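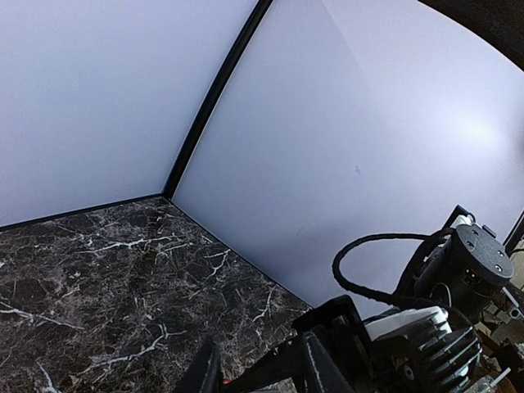 Sheyla Pacheco objected last time that wiping a counter is the wrong chore to begin with, as a sponge on a stick could do most of it, and that we ought to start with laundry. Her point is a fair one and we will get to laundry in October. Counters come first in this course for a practical reason: the motion is simple enough that we can talk about everything else.

Unit 2: Surfaces

What the chore includes

People say "wipe the table" and mean several jobs. You look for what is on it. You move what can be moved. You decide whether a mark is dirt or part of the surface. You wipe, pressing harder where it sticks, and you stop when it is good enough. The wiping itself is the part machines already do fairly well. The looking and the stopping are weaker.

Patterned surfaces

A dark marble pattern with thin white veins is hard going for a camera. A vein can pass for a crack, a thread or a dried streak of milk. Gloss adds reflections, and these shift as the arm moves. Plain pale panels are easier: a small dark smudge stands out against them. Whether it comes off is a separate question, and a camera alone will not settle it.

Corners

A flat cloth does not reach into the line where a wall meets a tabletop. A person folds the cloth over a fingertip without thinking. A gripper finger can press a cloth into the same place, but the rest of the wrist has to fit too – motor, bracket, cable and all. Check clearance on both sides of a corner before you plan the stroke. A cable loop needs room as well, and it is often left out of the model.

The Stomgate trial

Efraín Ospina's write-up is in the reader. The Stomgate team logged 3,422 strokes on 104 surfaces. Flat open areas gave little trouble. Most of the failures were in corners and along trim, and in 9 cases the arm kept scrubbing at a pattern printed in the surface. Note that a person cleared every table beforehand, so the trial says nothing about moving objects.

Can machines do this chore yet? On a cleared surface with a known pattern, yes, slowly. In a kitchen after breakfast, no.

For next time

Read the Ospina write-up, sections on corners and stopping rules. Wipe one surface at home and write down each decision you made, including when you stopped. One page is enough.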